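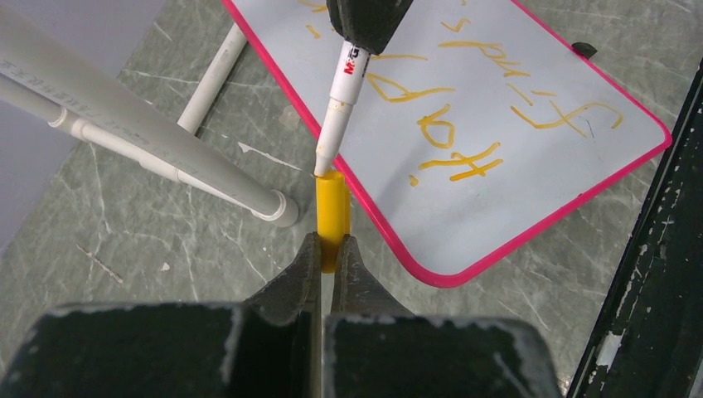
Put the cap back on: a case for boring robot rules

I want to talk about marker caps. Stay with me, because I have been stewing on this since August and my patience for fancy benchmark talk is at an all-time low.

If you work with two-armed robots you've probably done some version of the marker job. One arm holds the marker, the other arm holds the cap, and the two have to meet. A white marker with a yellow cap, a whiteboard with some yellow writing on it, done. A four-year-old can do it while looking at the TV. For two grippers it's a nasty little problem. The tip has to find the opening, and if the marker leans even a little, the tip lands on the rim and there you are, with two arms pushing on each other through a piece of plastic.

I love this task! I'd take it over a hundred block-stacking videos. But I also think we've gotten sloppy about how we run it, how we write it up, and what we let count. So I'm going to lay out the rules I wish every lab and shop would sign on to, and you can yell at me afterward.

Say what "done" means before you start

At Gravance, where I spent a good chunk of my working life, we had a cap job in the test set we called Dilby. The instruction said "cap the marker." That was the whole thing. Three words! And we scored 83 percent on it and everybody felt great.

Then one slow afternoon I went back through the videos with a cup of coffee, and I got grumpier with each one. Some of those caps were sitting on the end of the marker like a party hat. Some were pushed on crooked. One fell off as the arm moved away, and it had been marked as a pass because whoever was scoring had stopped watching by then (possibly me, I'm sorry to say). We went through it all again with a stricter rule, which was that the cap has to stay on when you pick the marker up by the cap and hold it there. The score dropped to 52.

Same robot, same runs. The only thing we changed was a sentence.

So that's my first rule, and it costs nothing. Write the finish line down, in plain words, before the first run. If a person who has never seen your setup can't use your sentence to score a video, the sentence isn't ready.

Touching the rim is not a crime, but log it

There's a moment in nearly every capping run where the tip hits the edge of the cap. People argue about this one a lot. Some folks want it scored as a miss. I think that's silly. I bump the rim all the time when I cap a marker by hand, and I just wiggle it in. Contact is how you find the hole.

What bugs me is when it isn't written down anywhere. A run where the tip goes straight in and a run where it scrapes along the rim for a while both come out as a green check mark, and then you hand that pile of green check marks to the next team, and they have no clue why their caps are cracking. Give it a column. "Touched rim, yes or no." Your scorer is watching the video anyway.

And please, please set a force limit for the moment both arms are holding on to parts that touch. We are all pretty good about limits for one arm near a person. Two arms squeezing against each other get much less attention, and they can do real damage to themselves, quietly, over a few hundred runs. I have paid for those fingers out of my own budget and I didn't enjoy it.

Leave the mess in

I know this one is unpopular. When we set up a test we like to clean up: new markers, fresh board, nothing on the floor. Then the robot goes out into the world, where markers have stains on the barrel and smudges down by the nib, and people put the whiteboard on the floor at some odd angle because that's where there was room.

I'd like to see used stuff in the tests. Smudged markers, boards with writing on them, floors with a pattern. If your arm can only cap a marker that came out of the box this morning, I'd like to know that before I buy it! You can still keep a clean set for comparing one week to the next. Just tell me which set the number came from.

The friends I have over at Jolby went the other way and wrote a spec that covers every object on the floor, with a drawing. I see the appeal, I do. It makes runs easy to repeat. It also took them most of a year, and by the end the arms were very good at one particular patch of floor.

Count all the runs

You knew this was coming. If you ran 2000 tries, report on 2000 tries. I don't care that the lights were weird that day or the marker rolled away. Mark those runs, explain them, put them in a separate row if you like, but don't quietly toss them. I have seen "we dropped a few bad starts" turn out to mean every start where the cap was tilted, and a tilted cap is the whole difficulty.

I'd go further. Whenever a person steps in and nudges something, even a tiny nudge, that run should carry a flag forever. On the Major project we let helpers straighten the marker in the gripper between tries, and we went a long time before anyone thought to mention it in the write-up. It wasn't cheating, and nobody meant anything by it. It did make our number useless to other people, though, and other people were who the number was for.

What I'd settle for

I'm not asking for a big standard with a numbered cover page. I've sat through those meetings (75 slides, one of them about fonts). One sheet of paper would do me fine: the finish line in plain words, a rim contact column, a force limit for arm on arm, a note on how worn the stuff was, every run counted and every nudge flagged.

Tape it to the wall next to the robot. If your team already has a sheet like that, send it to me, I'd love to steal from it. And if you think I'm wrong about the rim thing, come argue. I'll bring the markers.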